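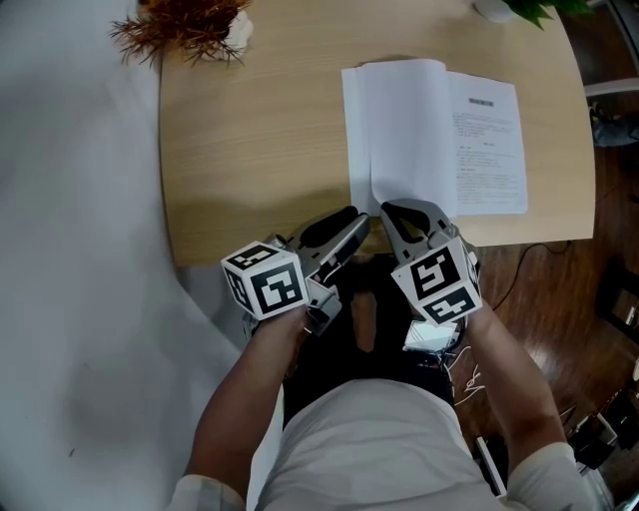

Slide 1. An open booklet on the table.

Thanks to Hongmei Yin for the introduction. I want to talk about printed program notes, and why our small concert series still makes them.

Plimness started printing booklets when the hall at Ernden had no usable phone signal. The signal is fine now. We asked the audience if they wanted to keep the paper, and 549 people answered. Most said yes. (Pause here. Somebody usually asks who said no – mainly people under 40.)

Cost. A run of 500 is cheap per copy only if we fix the page count early. Yichen Lu sets the limit at the first rehearsal and we stick to it. Late changes go on a loose slip.

Writing. Lanying Wei writes the notes for new pieces. She talks to the composer first and listens to the recording second. Read out the paragraph on the Hou quartet, slowly.

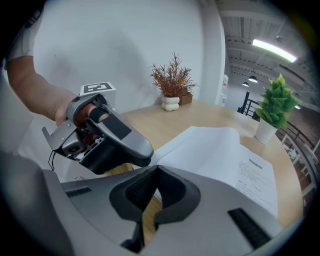 Slide 2. At the round table.

Type size. We went up two sizes in June and dropped the full-page ads. House lights stay at half, so gray text is out. Majdi Bataineh has samples at the back – pass them along the rows.

Translations. Song texts go on facing pages, and no page turn in the middle of a song. Mention the noise at the Grundetero recital when we got this wrong.

Questions, then hand over to Yanling Fu.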